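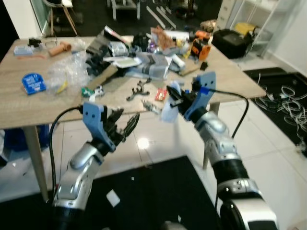

## Section 3: Setting Up Your Kestum Countertop Water Filter

Welcome back! If you have worked through the first two sections, your Kestum is out of its carton and you have picked a spot for it near the sink. Now comes the part most people enjoy, which is getting it running. Set aside an hour or so, pour yourself something nice, and take the steps in order.

1. Wash your hands, then rinse the upper and lower tanks with cool water and a drop of mild dish soap. Rinse again until you can't smell the soap anymore.
2. Take the Swati cartridge out of its sealed pouch and stand it in a bowl of cold water for 50 minutes. Small bubbles will rise from it at first, and they are perfectly fine.
3. Push the gray washer onto the cartridge stem, flat side up, and lower the stem through the hole in the upper tank.
4. Thread the wing nut on from underneath and turn it until it is snug. Finger-tight is plenty!
5. Set the upper tank on the lower one, close the spigot, and fill the upper tank to the line with cold tap water.
6. Let the water drain through completely, then pour it on your houseplants or down the sink. Do this 3 times before you drink any.

**Caution:** Never put hot water in either tank. Anything warmer than 79°F can soften the cartridge seal, and a softened seal will let unfiltered water slip past.

**Note:** The first batch can take all morning to come through. Ryszard Gajewski, who wrote the original version of this guide for us at Furkska, used to fill his before breakfast and leave it alone until lunch, and we still think that's a good way to go about it.

### Looking after the cartridge

A cartridge is good for roughly 3,000 cups. If your water is hard, as it is here in Vevcombe, you may find it slowing down well before then, and a gentle scrub under the faucet with a clean, soft brush (no soap this time, please) will usually perk it right up. Write the month you started it on the sticker inside the lid. You'll be glad you did when you're trying to remember whether it was March or May.

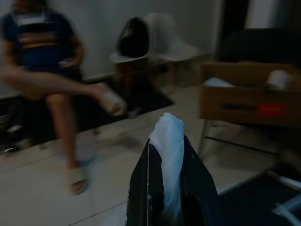
**Can I leave water in the lower tank while I'm on vacation?**

It's best to empty both tanks, dry them with a clean towel, and leave the lid slightly open. When you get home, run one full batch through and pour it out before you drink from the filter again.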